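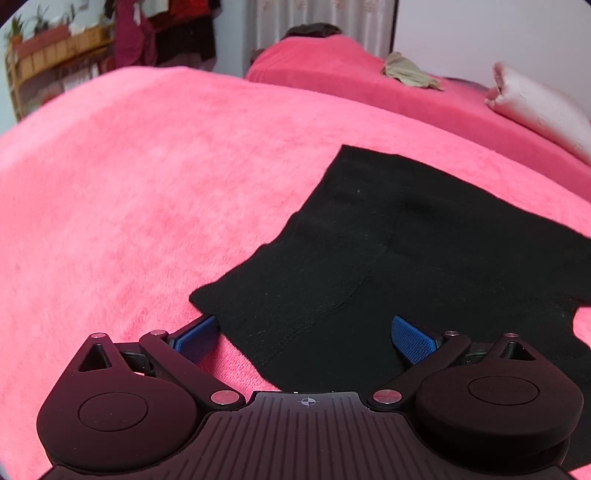 Item 3, the black garment, on the pink blanket in the two-bed room.

OVDEN HOUSE RESIDENTS' MEETING
Minutes, May. Taken by Lieven Nijs, who was last to sit down.

Opened 7:10 p.m. Tarik in the chair, the good one. De Graaf sent regrets and a list of complaints, attached.

1. Last minutes
Approved after the word "swamp" was struck from the paragraph on the shower.

2. Money
The house account stands at 2,416. Plarkemov wants 2,000 kept back for the boiler, which everyone agreed to with long faces. A request for 200 toward new bedding was put off until somebody brings a price.

3. Laundry left on beds
The two-bed room is still where clean laundry goes to be folded and, in practice, to retire. Discussion centered on the black garment laid out flat on the pink fleece. Tarik called it a start. De Graaf's list calls it "item one of many." The folded beige cloth on the other bed was cited as proof that folding can be done in this house.
Agreed: clothes laid out on a bed get folded the same evening. Dark things in one pile, everything else in another. Lieven asked who judges navy. Tabled.

4. Pink bedding
Complaint from De Graaf (list, line 4) that there is too much pink. Plarkemov replied that it is warm and paid for. Motion to replace it failed, one in favor, by letter.
Agreed: the fleece is washed alone, on cool, and shaken outdoors. The last load left fuzz on every towel in the building.

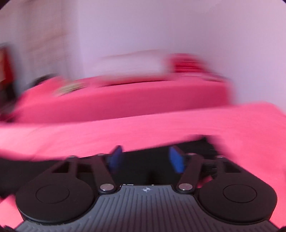 Item 4, pink sheet, folds and wrinkles to be dealt with.

Smoothing the sheets was added to the evening job. Tarik offered to demonstrate corners. The offer was noted.

5. Plants
The potted plants on the wooden shelf stay where they are. Watering goes to Plarkemov, with a saucer this time.

6. Other business
Machine 2 takes up to 39 minutes on the short wash. Please stop opening it to check.
Lieven to retype the laundry rota – the current one still lists two people who moved out.

Closed 8:25 p.m. Next meeting same room, bring own chair.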